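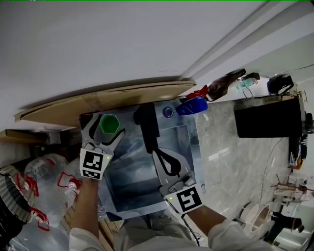
Arlindo Holanda wrote to me after last week's class that he still doesn't see why a beehive cell should have six sides, and that "bees like it that way" was not much of an answer from me. Fair enough! So we're starting there today, and I'll push the homework review to the end.

Week 4: Shapes that fill a floor

Say you want to cover a bathroom floor with one kind of tile, all the same size, every side equal and every corner equal, no gaps. How many shapes could you use? Most people guess lots. Try it with the paper cutouts from the envelope before you read on.

You get three: triangles, squares and hexagons. The trick is to look at one corner point, where the tiles meet. The angles there have to add up to 360 degrees. A triangle has corners of 60, so six fit. A square has 90, so four fit. A hexagon has 120, so three fit. A pentagon has 108, and three of those make 324 – you're left with a skinny gap of 36 degrees that nothing in your box will fill. (I have tried to cheat this with thick grout. Don't.) Anything with more than six sides has corners bigger than 120, so you can't even get three around a point.

Now back to Arlindo. All three shapes would work for storing honey, but wax is expensive for a bee to make. For the same area inside, a hexagon has less edge than a square, and a square has less than a triangle. Less edge, less wax. A circle would beat them all on its own, but circles leave gaps when you pack them together.

Let's put numbers on it. Suppose the lobby of the old Bezerra theater in Falville has 2,000 square feet of floor and we tile it with squares, each 16 inches on a side. One tile covers 256 square inches. Work out how many you need, ignoring cuts at the walls, and then do it again for hexagons with the same area. What's the side of that hexagon? (Area is 2.598 times the side squared, near enough.) Which floor has more total grout line?

Herman Lumenta asked whether mixing shapes is allowed. Yes, and it gets fun fast – octagons with little squares is the one you've probably walked on. We'll do those in September, so hang on to your cutouts.

Homework: problems 3 to 7, and bring a ruler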